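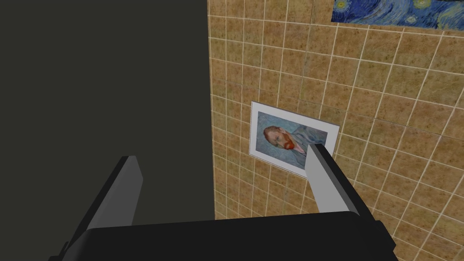

4. Demonstration at the Open Day

4.1 Setting and visitors

The simulated kitchen was shown to the public in November, during the open day of the Zernel laboratory. We had prepared 2 stations. At the first one, visitors could follow the views rendered in the simulator on a large screen. At the second one, they could ask for a new starting pose of the arm and see how the view changed. The simulator was Pranora, and the planner was our own program Kovon, which is described in Section 3. Each group stayed for 3 runs, and between the runs a member of our team answered questions.

Before the doors opened we had stored over 1818 starting poses, so that it was not necessary to compute them in front of the visitors. Many of these poses are strongly tilted. We kept them in the demonstration, as they are the ones where the planner has the most difficulties to find the horizontal direction.

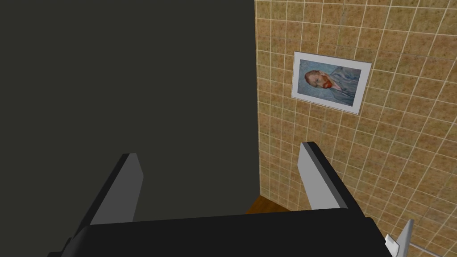
Figure 4. View from behind the open gripper towards the corner between the dark wall and the tiled wall.

4.2 What the visitors asked

The most common question concerned the walls. Several visitors wanted to know if a regular pattern of tiles helps the program or disturbs it. We explained that both can happen. A grid gives many straight lines, and from these the tilt of the view can be estimated, but one tile looks very much like the next one, so the position along the wall stays uncertain.
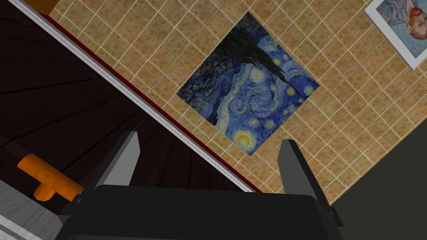
For this reason the planner does not use the lines alone. It also looks for larger marks which occur only once in the room, and it compares their position with the stored map. When no such mark is in view, the arm makes a small turn and tries again. Some visitors found this turn slow, and we agree that the waiting time should be shorter in a public demonstration.

A second group of questions was about the difference between the simulation and a real arm. We could answer these only in part, as the tests on the Szabo platform are not finished.
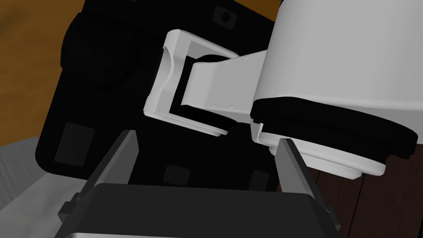

Valdemar Overgaard remarked after the last run that the demonstration would be easier to follow if the planned path was drawn on the screen before the arm starts to move. He also asked whether the visitors could stop a run by themselves. The first suggestion has been added to Kovon, while the second needs a change in the way the runs are stored.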